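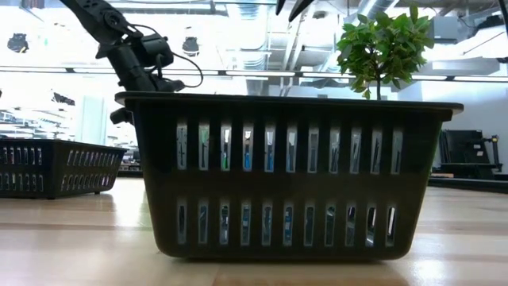 The black basket, with the plant.

Two Baskets

A story by Piroska Sárközi
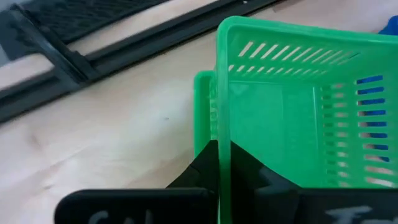

4 min read

The instructions for clearing the apartment ran to 10 pages. Baltazar Maldonado had typed them himself in January, using the template his firm used for decommissioning pump stations. Each item was to be identified, entered on the list, and assigned to a basket. Black meant undecided. Green meant keep. Anything not in a basket by six in the evening would go down in the elevator to the Dremach van.

Irna read the first page standing up and put the rest under the kettle.

"There is no category for things that are alive," she said.

"Page four. Plants are treated as fragile goods."

She lifted the plant into the black basket. It stood well above the rim, leaning a little toward the window, and the leaves at the top moved when the heating came on. He wrote: plant, one, undecided.

Their mother had lived in the apartment for 2219 days after their father died. Baltazar had calculated this from the two certificates. In that time she had replaced the faucet washer, the hall bulb, and the cord on the bedroom blind, and had recorded each repair on the inside of the pantry door in pencil, with the part and the price. He had photographed the door. It could not be removed without the frame, and the frame belonged to the building.

They worked from the shelf over the sink to the low cupboard by the stove. The method was simple. Irna held up an object and named it. Baltazar found the line or added one. If neither of them spoke within the time it took to write the entry, the object was undecided.

Most objects were undecided.

"Egg slicer."

He wrote it down.

"Lid. I don't know what it's a lid for."

He wrote: lid.

"The key from Szénási."

He stopped writing. Szénási was the village where they had rented the same house every summer until Irna was eleven. The key was flat and gray, and its tag had been chewed by a dog that had also been rented, more or less, along with the house.

"She should have returned that," he said.

"She wrote to them. They'd changed the lock."

"Then it doesn't open anything."

"No."

He considered the available columns. There was one for dimensions and one for condition. He entered the condition as good.

At two o'clock the man from Dremach called from the street to ask about the volume of the load. Baltazar gave it in cubic feet. The man asked if that included furniture, and Baltazar said the furniture was on a separate sheet. The man said he did not have a separate sheet. Baltazar read it to him over the phone, all of it, including the table they were working on, which was light wood and had been sanded twice. The call took a long time. When he came back, Irna had moved the plant.

"It was undecided," he said.

"I decided."

"You have to say it, so I can enter it."

"Keep."

He drew a line through the old entry, initialed it, and made a new one. Under location he wrote: green. Then he noticed that the plant was on the windowsill, and in no basket at all, and he left the entry as it was.

The radio was the last item in the low cupboard. It was a Flikix, with a dial that had to be held in place by hand to keep the station. Their mother had solved this with a folded bus ticket. The ticket was still wedged behind the dial. Irna plugged in the set and it gave a low hum, then a voice reading river levels. The gauge at the bridge stood at 161 centimeters and falling. They listened to the remaining gauges, upstream to down, as they had been made to listen at breakfast for most of their childhood, without either of them ever having owned a boat.

"Does it go on the list?" Irna asked.

"Radio, one."

"And the ticket?"

He looked at the ticket. It was part of the assembly. If it were removed, the set would drift off the station, and would have to be described as faulty.

"Radio, one, with ticket," he said, and wrote that down.

By a quarter to six the list was complete except for the key, which had a condition but no basket. Baltazar read the line aloud twice. Irna was rinsing the cups. Downstairs the van had pulled in and was sounding its horn, two short notes, and he put the key in his shirt pocket and went to hold the elevator.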